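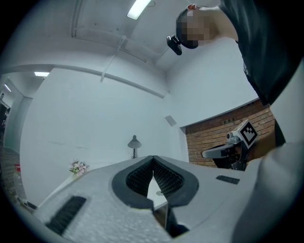
**Figure 3.** Room at Wastitz, looking up towards the sloped ceiling, with ceiling lights, desk lamp, wall vent and recessed brickwork.

### 3.2 Room, surfaces and seating

The Wastitz room was one of the two sites used in the Primis study of seated table work. It differs from the Wokov site in three respects that bear on the results: the ceiling is sloped, the walls are mostly white, and one part of the wall is left as red brick. The layout was kept as found, apart from the table position, which was fixed with floor marks before the first session and checked at the start of each day.

**Ceiling and lighting.** The slope of the ceiling means that the distance between luminaire and work surface changes across the room. A rectangular ceiling light supplies most of the light over the working area, and a second light further back, above a doorway, contributes little at table height. The doorway leads to a white-walled hallway and was left open during measurement, as it was in ordinary use. Closing the door lowered the reading at the nearest grid point only slightly, and the difference was within the repeatability of the meter.

Horizontal illuminance at the centre of the table was 401 lux with the ceiling lights alone. Readings were taken on a 50 mm grid along the front edge of the table, where the hands spend most of their time, and on a coarser grid elsewhere. The desk lamp was switched off for all reported readings. Its contribution was measured separately and is given in Appendix B. With the lamp on, its dome shade produced a narrow pool of light and raised the contrast between neighbouring grid points, an effect also noted by occupants in the comments collected at the end of each session.

**Walls.** The white walls return a good deal of diffuse light to the table, and shadows under the hands are correspondingly soft. The brick sections are darker and rougher. Where the person sat with brick in the background, the change in luminance between the tabletop and the wall was larger than at any other seat. Brick also shed a fine dust over the course of the study. The table was therefore wiped before each session with a dry microfibre cloth, and the cloth was replaced weekly.

Ventilation through the wall vent was not measured. Air temperature was logged but did not vary enough to be used as a factor.

**Table.** The white tabletop was selected before the study began and no covering was placed on it. A pale surface makes small dark items easy to find and pale items harder to find. It also gives bright reflections from metal, which are discussed below. Two kinds of item were allowed to stay on the table during a session: cables that were in use or likely to be used, and personal or decorative things that the occupants preferred to keep there. Both kinds reduce the free area, and for this reason the free area was recorded at the start of each session as a share of the whole top. The share was estimated from an overhead grid drawing filled in by hand. Items were entered at their widest outline, so that a coiled cable was counted as a full disc and a flower pot as the spread of its flowers.

**Floor.** The floor has brown wood-look planks with visible knots and grain. It is darker than the tabletop, and the edge of the table is easily seen against it. This matters for placing tasks close to the edge, where at the Wokov site a pale floor under a pale table led to more cautious placement (Section 4.1). Chair feet slid readily on the planks, and felt pads were tried and then abandoned after they collected grit.

### 3.3 Seated position and handled items

Participants sat close enough to the table for the forearms to approach the edge from below or level with it. Seat height was set by the participant, with one adjustment permitted after the practice block. Feet were to rest flat on the floor. No footrest was offered, and no instruction was given about crossing the ankles. Shoes were kept on. Loose sleeves were rolled up or avoided so that the forearm outline could be judged against the table.

The set of handled items was made up of ordinary household containers. Aluminium cans were included for three properties: a rigid ringed rim, a wall that dents under side pressure, and a top surface that reflects the ceiling light. Cans were kept upright throughout, and any can with a visible dent was withdrawn. The pull tab gave a convenient direction marker, and its rotation relative to the front edge of the table was noted before and after each transfer.

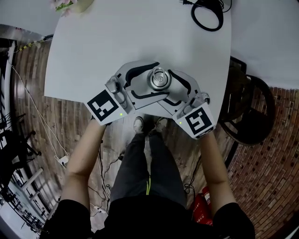

**Figure 4.** Seated position at the table edge, from above. An aluminium can is held upright; a coiled cable and a pot of pale pink flowers are also on the table.

The position in Figure 4 keeps both hands in front of the body, with the forearms running back from the can on either side. In the coding scheme this is a symmetric two-handed hold at the near edge (code 5 in the Srisuk list). The scheme does not distinguish between bare and covered forearms. The cable and the flower pot are well away from the can and would be coded as passive items.

Chairs not in use were pushed in at the sides of the table. A partially tucked chair narrows the free floor next to the seated person, and bags set down beside the leg have the same effect. Both were recorded as floor obstructions when they lay within reach of the foot. They were not removed, since the aim was to observe table work in a room in its normal state.

A total of 149 sessions were retained for analysis. Sessions were excluded where the table had been moved off its floor marks or where the free-area drawing was missing. Sessions in which a passive item was knocked or shifted were kept and flagged. Most such cases involved a cable, usually after its plug had been drawn towards the front edge by the participant's sleeve. Flower pots were shifted less often and were in all cases returned to the far edge by the participant without prompting.

One limitation concerns reflection. The lid of an upright can directly under the ceiling light is much brighter than the surrounding tabletop, and several participants turned the can slightly before setting it down. Whether this was done to reduce glare or to bring the tab into a preferred direction could not be separated with the present design. The two are treated together as reorientation in Section 4.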